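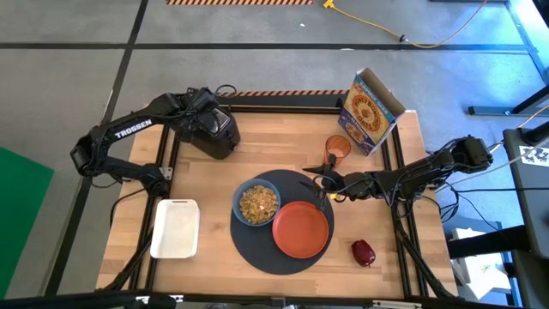 Been stuck on "dinner" vs "supper" all week. My grandmother said supper for the evening one and dinner for noon, my college roomates looked at me like I had three heads. Breakfast gets off easy, same word in every house I ever lived in. Put a cereal box out on a wooden table and you'd think that settles it, but then my cousin in Lirkona eats the stuff at night and calls it supper. So is it the clock or the food?

Went through an old phrase book from the Wijesinghe shop, 333 pages, and found 17 words for meals. Half I never heard. "Nuncheon"! Want that one back.

Asked on the Vovside language board too. Over 92 replies and mostly fighting about "lunch" and wether it's short for anything. Still reading. If your family has a word for the thing you eat standing up at 4 pm, leave it in the comments, I'm making a list and will post it in April.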